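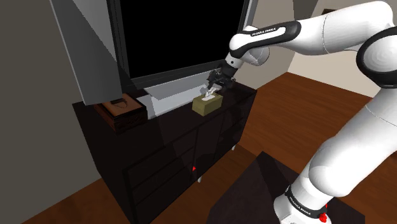
The arm stops at the step "tissue box - grasp" and then asks for a person. This happens in the simulated room and also in the real training room on our second floor, so I think the problem is in the job and not in our hardware. In both cases the arm travels correctly over the cabinet, comes down above the tissue box, and gives the message "top surface not confirmed, operator needed". My suspicion is the tissue itself. It stands up from the box in a point and leans to one side, and the gripper already meets it while the box lid is still lower. The wooden box on the left part of the cabinet is a separate job and makes no trouble.

Ticket opened by: Corina Gavrilă, floor supervisor, Cuautle Apartments
Product: Etell room jobs, with Nokix simulator
Priority: normal (changed by me to high, see entry 3)
Status: resolved, one item open

Entry 1 - Corina Gavrilă

What we expected: the arm takes the tissue box by its sides, lifts it, and the attendant wipes the place under it. Then the arm puts the box back.

What happens: the arm waits above the box. After 19 seconds the call goes to the tablet of the attendant who is nearest. She must come, press "confirm", and stay in the room until the step is finished.

What I tried already:
Restarted the job from the beginning. Same result.
Restarted the arm and the tablet. Same result.
Moved the box a little back from the front edge of the cabinet. Same result.
Pushed the tissue down into the box by hand. The job finished without a call.

The last point is why I write to you and do not just send a log file. Pushing the tissue down is not a solution for us. The guest should find it standing up. It is on our room checklist and it was there long before the arm.

Entry 2 - Etell support

Hello Corina, thank you for the clear report. Could you send the job log from the training room and tell us which version of the object list you have? You find it on the tablet under Settings, Objects, at the bottom of the page. Please also tell us whether the television is on or off during the job. Reflections from a screen have sometimes disturbed height measurements.

Entry 3 - Corina Gavrilă

Log is attached. The object list is version 26. The television was off, and it is also black in the simulated room. I repeated the job with the television on, to be complete, and there was no difference.

I changed the priority to high and I want to explain it, so that it does not look impolite. When the arm asks for a person, the tablet makes a sound and the time of the attendant is counted as "assistance". In the weekly report this looks as if she was slow in her own room. Last week we had 400 such calls on this floor. My colleagues now walk back and forth between two rooms, and two of them told me they prefer to do the whole cabinet by hand because it is quieter in the head. I understand them. Before the arm, one person finished one room and closed the door. Now she has one room and a half, and the half calls her when she is on her knees in the bathroom.

I do not say that the arm is bad. It is good for the heavy pieces, and for the ones with a painful shoulder it is a real help. But the rule for who is called should not be only "nearest".

Entry 4 - Etell support

Thank you, this helps a lot. We ran your log in Nokix and could repeat the stop. Your suspicion about the tissue is correct. The job takes the highest point above the box as the top of the box. With the tissue standing up, the measured height does not agree with the height in the object list, and the job stops for safety. It was tested with closed boxes.

Please try this:

1. On the tablet open Objects, then Tissue box, then Shape.
2. Change "Rigid top" to "Soft top".
3. Set "Ignore above lid" to 5 centimeters.
4. Save, and wait until the green mark appears beside the object name.
5. Run the job in the simulator first, then in the training room.

About the calls: assistance time can be separated from room time in the report. Your property manager must switch it on under Reports. We can not do it from our side.

Entry 5 - Corina Gavrilă

Step 3 was not possible in the beginning. The field was gray. I had to close the shape page and open it again after changing to "Soft top", then I could write in it. Maybe you can add this to the instruction, for the next person.

Result in the simulator: the gripper goes down past the tissue and closes on the sides of the box. No call.
Result in the training room: the first run gave a call, but I had forgotten to save. My mistake. After saving, no call. I let it run through the whole morning shift with different boxes from the storage room, and the job finished every time except with one box that was crushed at a corner. For this one I find it right that the arm asks.

The tissue is sometimes bent a little afterwards. The attendant pulls it straight when she wipes. She is standing there anyway.

Entry 6 - Etell support

Good to hear. We will correct the instruction about the gray field. The soft top will be the normal setting for tissue boxes in the next object list, so you will not need to repeat this on the other floors. May we close the ticket?

Entry 7 - Corina Gavrilă

Please keep one item open: the rule for calls. The report setting is now on, our manager did it on Sunday evening, and the assistance time has its own column. That is already fairer. But the call still goes to the nearest person, also when her tablet shows "bathroom" or "break". I asked my colleagues what they want and they agreed quickly - the call should wait until the person has finished her current step, and during a break it should go to me.

The same question was raised at Rekine, our sister house, where they start with the arm in January. I have sent them this ticket number. If you need somebody to test the new rule, our floor can do it, but please not on a departure day.

Entry 8 - Etell support

Item moved to feature requests under your name, with "hold call until step is finished" and "redirect during break" as two separate points. Your floor is noted for the test, no departure days. Tissue box part closed.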